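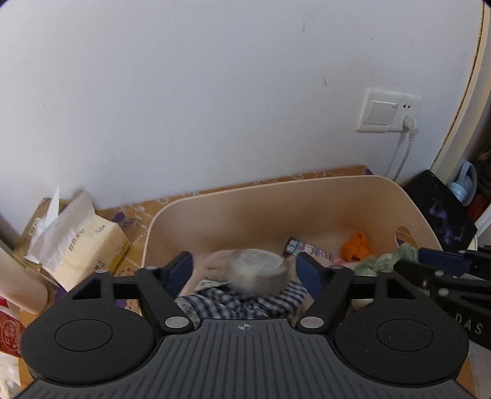 According to Ilgın Tokgöz, a gripper built at home is finished on the day its builder gives up altering it, and on that measure the Skirkutard is still under construction.

The Skirkutard is a hand-held two-fingered gripper, put together in shared workshops in Trerstead. Each finger is carried on black linkage arms and ends in a dark blue pad. Abdelkrim Abdelaziz drew the first version in December and had to redraw it when both fingers proved to be left ones. 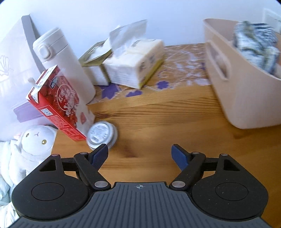 Testing is done on household clutter, of which the builders have never run short. A full trial is 100 grasps, logged by hand in a notebook - the notebook has been lost twice. The target of 1,000 logged grasps was set early and is mentioned less often now.

Cloth remains the hard part. Tokgöz favours softer pads, Abdelaziz favours easier cloth, and the build notes of 24/10/2024 record both views at length.

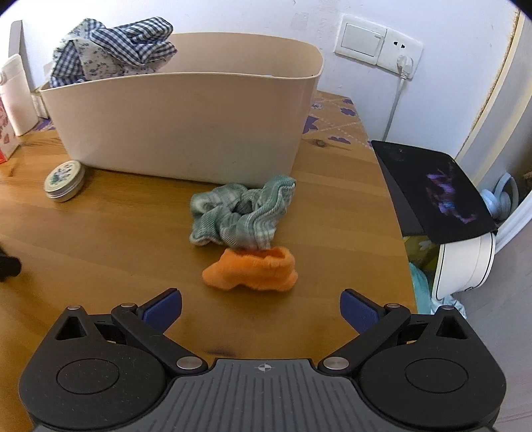 Skirkutard with jaws open, facing two scrunchies on a wooden table

See also: Tirnaten; Seixas linkage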